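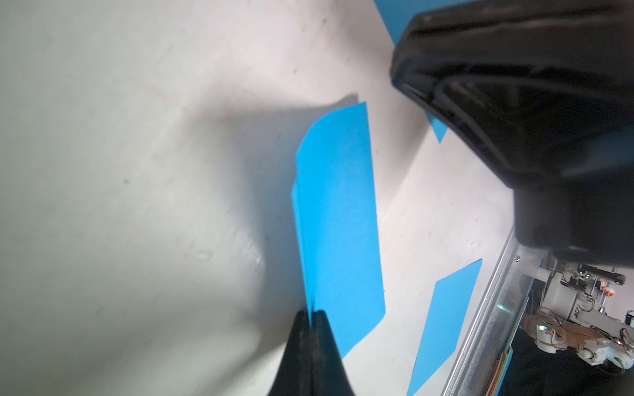

Tips from the Nitden paper bench

Since May the two arms at Nitden have done the sheet handling, and Yuk-lan Chung's shift has changed more than she expected. Less pinching, more setting up.

Fan the stack before you lay sheets out. Static makes them travel in pairs.

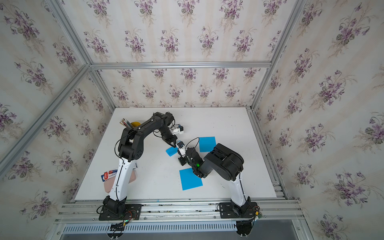

Wipe the board at 2 and again before you leave. Keep your pencils at the back — you still need them for marking rejects, and Si-woo Na logs those by hand. 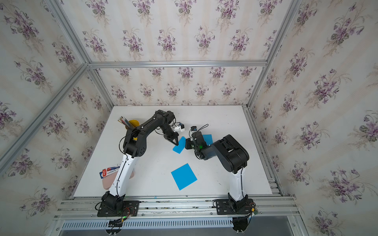 Both arms over the board, three blue squares laid out.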